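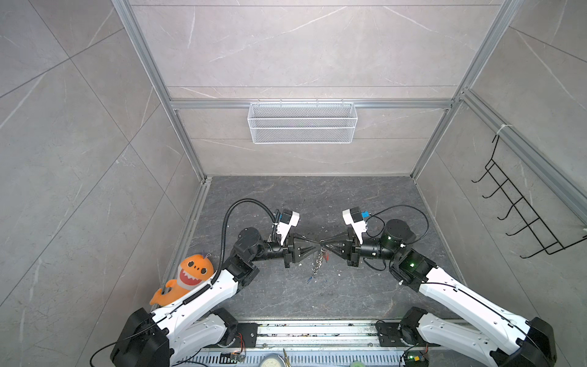 Evening, all! Slide 1: why I love village cricket (keep it short, Barnabás).

Start with Trernedard away at Dernulcombe. 197 to win, last pair in, 2 needed. Pause here, let them guess!

Then Melnyk's late cut for four – do the wrist action, mind the water glass.
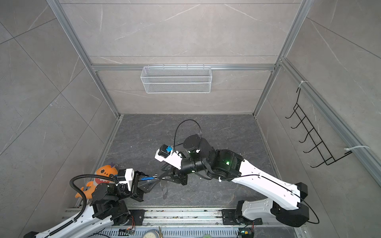
Wire basket on the back wall, black rack on the right

Next, Coltier's spell up the hill. Slow, loopy, lovely stuff, and he bowled all afternoon.

Questions, then tea. Ask who fancies nets in March.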